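Evening Front Desk Assistant, Goodall Community Music School

Goodall is hiring a part-time front desk assistant for the fall term, starting in September. We teach piano, strings, voice and guitar to 156 students, most of them children, in a former bank building on Lirnia Street.

The shift starts at 3:30 p.m. and ends when the last lesson lets out, usually by 8. You would work 4 afternoons a week. Pay is $600 every two weeks, and staff get 50 percent off lessons for themselves or one family member.

What you will do

Check students in and tell teachers when someone is running late. Answer the phone. Take tuition payments and enter them in the ledger. Sign out rental violins and cellos and write down any damage when they come back. Lock the practice rooms at closing.

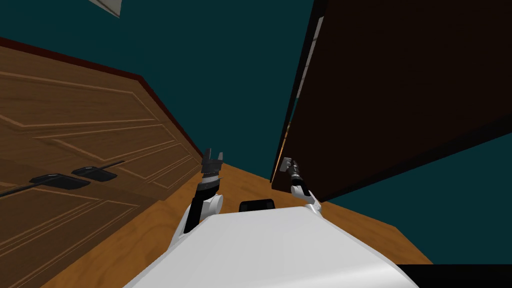 What we are looking for

Some office or retail experience. You should be comfortable with parents, with a ringing phone, and with a spreadsheet. You do not need to read music. Spanish or Arabic is a plus. You must be able to carry a cello case up one flight of stairs.

How to apply

Send a resume and a short note about your schedule to Silvia Havlíček, office manager, or drop them in the mail slot by the side door. Questions about rentals go to Fadi Bataineh. Interviews are held at the school and take half an hour. We ask for two references after the interview.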